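Tredbridge adds pale matte finishes to Halliday surface range

SKOTNESS, April. Tredbridge has extended its Halliday line of worktops and wall panels with nine pale matte finishes for kitchens, utility rooms and workrooms. The new finishes are available to order through existing trade accounts. The earlier gloss finishes stay in the catalog until current stock is used up and will not be reordered.

Halliday panels are supplied in a single thickness of 12 mm for both horizontal and vertical use. Worktop and wall panel are cut from the same sheet, so the color and texture match where the two meet at the back edge. In the previous version the wall panel was a thinner product with its own surface, and installers had to order from two batches and compare them on site.

The finishes run from a neutral white to a light warm gray. All nine have a low-sheen surface intended for rooms with overhead strip lighting or large windows. Each sheet is finished on one face only. The reverse is sealed and marked with the batch code and an arrow showing the direction of the surface texture. Panels on the same run should be hung with the arrows pointing the same way.

"Most of the complaints on the old range were about glare and about joints," said Usha Mudaliar, product manager for surfaces at Tredbridge. "People would fit a white gloss worktop under a window and then find they could see every wipe mark on it by the afternoon. We lowered the sheen first and worked on the color afterward. Two of the original samples were dropped at that stage." 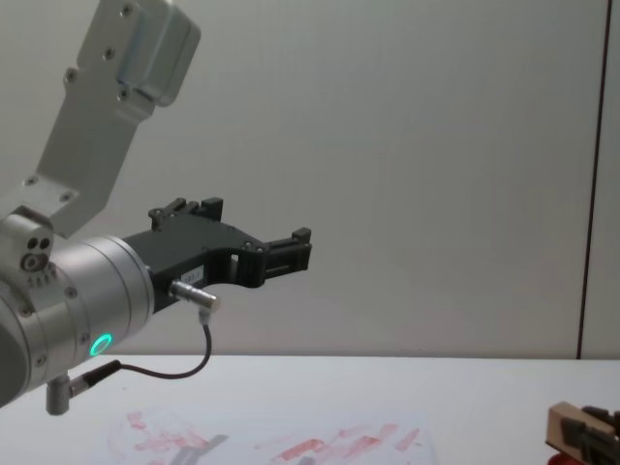
Joints are made with a concealed aluminum spline, called the Trirance strip, which sits in a groove cut along the panel edge at the factory. The strip replaces the surface-mounted cover profile used on the gloss range. It is set with a color-matched sealant and pulled closed with standard worktop clamps. Clamps should stay in place overnight. Panels that have been trimmed on site can be regrooved with a hand router and the 2 mm cutter included in the installer kit.

The change does affect the order of work. Wall panels are now fitted before the worktop, and the worktop is then slid back against them. Outlets and switch boxes need to be marked and cut while the wall panel is still flat on trestles. Tredbridge has rewritten the fitting guide to cover this, with a separate sheet for corners. Installers who hold a printed copy of the earlier guide should discard it, as the measurements for the rear gap no longer apply.

"The corner sheet is the part I would read twice," said Emiliano Lozano, who leads installer training at Tredbridge. "An outside corner takes a mitered edge and an inside corner takes a butt joint. If you miter both, you lose the overlap and the sealant line shows."

Routine cleaning is with warm water, a small amount of dish soap and a soft cloth. The surface should be dried after cleaning. Scouring pads, powder cleansers and melamine sponges will raise the sheen locally and are not covered by the warranty. Hot pans should be set on a trivet. Oil and coffee should be wiped up the same day. Light scuffs can be treated with the cream supplied in the care pack, applied in the direction of the texture and left to dry before buffing.

The warranty period for domestic installations is 11 years from the date of delivery. Workrooms, rental kitchens and other shared spaces are covered under separate terms, which are printed on the order form. Panels fitted outdoors or in shower enclosures are excluded.

Samples are cut to postcard size and sent in sets of three. A full-width sample board can be borrowed by showrooms against a deposit. Tredbridge advises customers to look at samples standing upright as well as flat, and under the lighting that will be used in the finished room.

Matching edging, end caps and sealant are listed under the same finish names as the panels. Sink cutouts can be made at the factory on receipt of the sink maker's template. Orders with cutouts cannot be changed once cutting has been scheduled.

Trade inquiries: Mbali Ngubane, Tredbridge account services, Skotness
Press inquiries and sample requests: Flurina Kofler, Tredbridge press desk, Skotness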